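Visit Report: Gultero Simulation and Training Center, Prilau

Prepared for the Technical Education Procurement Group
Submitted by Grethe Hjaltested

Purpose of the visit

In March a delegation of four staff members visited the Gultero offices in Prilau to review Treleo, a simulation package for teaching and testing robot arm tasks. The package is under consideration for the second-year automation course, where access to physical arms is limited to a few hours per student each term. The delegation was asked to judge whether Treleo could carry a larger part of the practical instruction, and on what terms it could be obtained.

The visit began at 9:30 a.m. and ended shortly after 4 p.m. Gultero provided a host from its education department and made two developers available for most of the afternoon. The delegation wishes to record its thanks for the open way in which questions were answered, including those on price.

The site

Gultero occupies the second and third floors of a former textile warehouse near the Prilau rail station. Development and support share the upper floor. The floor below holds a training room with 12 workstations, a small server room, and a workshop in which simulated tasks are compared against real equipment. The delegation spent the morning in the workshop and the rest of the day in the training room.

The company also maintains a content group, known internally as Đàm, which builds the rooms, work surfaces and objects used in the simulation. Its members explained that a customer may order a custom setting or use the standard library, which at present lists 939 objects and surfaces. Most are household or light industrial items. The library does not yet include laboratory glassware, a gap the delegation raised on behalf of the chemistry technicians.

The product

Treleo is sold as a yearly license. The teaching edition contains a scene builder, a task editor, a control interface for students, and a record function that stores each attempt for later review. Tasks are described in a plain text file listing the objects, their permitted starting positions and the condition for success. One member of the delegation, who had no earlier experience with the product, was able to change a sorting task and run it again within the half hour set aside for this purpose.

Each task can be started under varied conditions. The arm may be given a different starting pose, the work surface may be turned, and the floor, lighting and background may be replaced. Gultero supplies 388 ready-made variations with the teaching edition. The instructor decides which of these a class will see and may hold some back for assessment. The delegation regards this as the strongest part of the offer. Students in the current course tend to tune their programs to one bench in one room, and the programs then fail when the bench is moved.

Limits of the package were also discussed. Contact between the gripper and soft materials is approximate, and Gultero does not recommend Treleo for exercises with cloth or cable. Cameras can be placed freely, but the modeling of lens distortion is basic. The developers stated that improvements to both are planned and declined to give a date.

Demonstration

The afternoon demonstration used a tray task from the standard library. Blocks of several colors are set out in and near a shallow wooden tray, and the student's program must direct the arm to them. The instructor selected a setting with a marble-patterned tabletop and a concrete floor, and ran the task from a high viewpoint with the table turned at an angle. Old machinery and scrap lie around the table in this setting, and the shadow of the arm falls across the work surface. According to the host, both are intended to make the vision part of the exercise harder. The yellow block beneath the forearm was cited in the discussion that followed, as a program that searches only inside the tray will not find it.
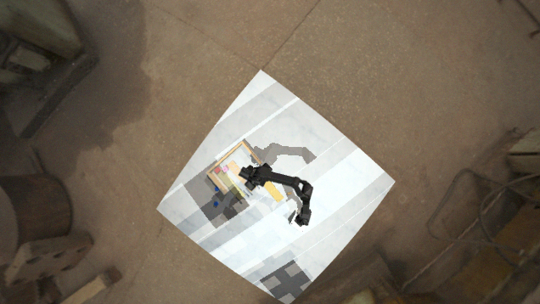 Performance and equipment

The delegation asked for the demonstration to be repeated on a computer comparable to those in the college laboratories. Gultero agreed and used an older workstation from the support floor. Movement of the arm remained smooth at reduced image quality. At full quality the display slowed noticeably, although the recorded results were the same. Laboratories B and C should be able to run the package as they stand. Laboratory A would need new graphics cards.

Stored attempts take up considerable space. Gultero advised planning for a shared drive and clearing it at the end of each term — the record function has no automatic clean-up in the present version.

Cost and support

The quoted price is 2861 euros per year for the teaching edition, covering up to 30 students and one instructor account. Additional instructor accounts are charged separately. A custom setting built by the Đàm group costs 2000 euros, paid once, and remains available for as long as the license is active. Support is by e-mail on working days. Telephone support is offered only to industrial customers, and the delegation asked that this be reconsidered for the first term of use.

Recommendations

The delegation recommends a one-year license for a single student group, beginning with the fall term. Physical arm sessions should be kept at their present number during that year so that results can be compared. A custom setting should not be ordered until the standard library has been used in class.

Before a purchase order is issued, Gultero should confirm in writing the terms for exporting student recordings after a license ends. The answer given during the visit was that export is possible, but the format was not specified.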